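Kestel Laundry Words

A word list for household linen and washing, gathered from printed care leaflets, shop catalogues and old housekeeping books. Kept by the Ploromwood project. Current release: December.

What is in it

The list has nearly 2,000 entries. Each one gives a word or phrase, a plain meaning, the kind of source it came from and, where we could work it out, the part of the country where it was used. Regional labels are present for 58 per cent of entries. The rest are left blank.

Files

- words.csv: the main list, one entry per row
- sources.csv: short titles and decades for the printed sources
- variants.csv: spellings that point back to a main entry
- toledo.csv: 80 terms for table linen from the Toledo catalogue, kept apart as they are translations

Columns in words.csv

- id
- word
- meaning
- source_id
- region (may be empty)
- group (one of 8, such as bedding, towels, ironing, stains)

Known problems

Brand names used as common words were taken out by hand and a few will have been missed. "Huckaback" and "huck" are still separate entries. Older sources use "napkin" for several different things, and the meanings overlap. Dates are by decade only.

Mornedness, the spelling tool we used for variants, sometimes joins words that only look alike. Check variants.csv before relying on it for counts.

Use

Free to copy and change for any purpose. Please name the list and the release month. Corrections are welcome as a plain text file with the entry id on each line.

Contact: Ploromwood project desk | © Ploromwood | Back to top

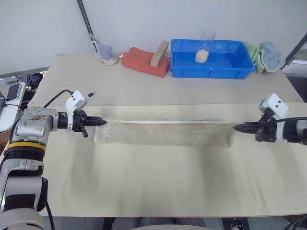
Group "towels": a towel held out flat over a cloth-covered table.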